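3.2 Workstation and student task

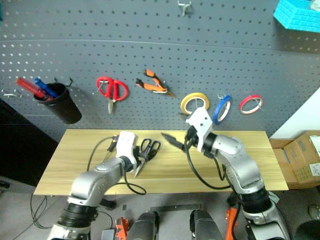

Sessions took place in the Ermont teaching room over 3 terms, with each group working under the supervision of Gudrun Lindqvist. Students were asked to programme a two-armed robot to return hand tools to a pegboard.

Figure 2. Pegboard and table used in the tool-return task.

Groups recorded 200 attempts in total. An attempt was counted as complete only when the tool stayed on its hook after release – 94 met this condition. Scissors left on the table were treated as a separate case, as the loops had to be lined up with the hook by eye. Scoring was checked by Youssra Benjelloun.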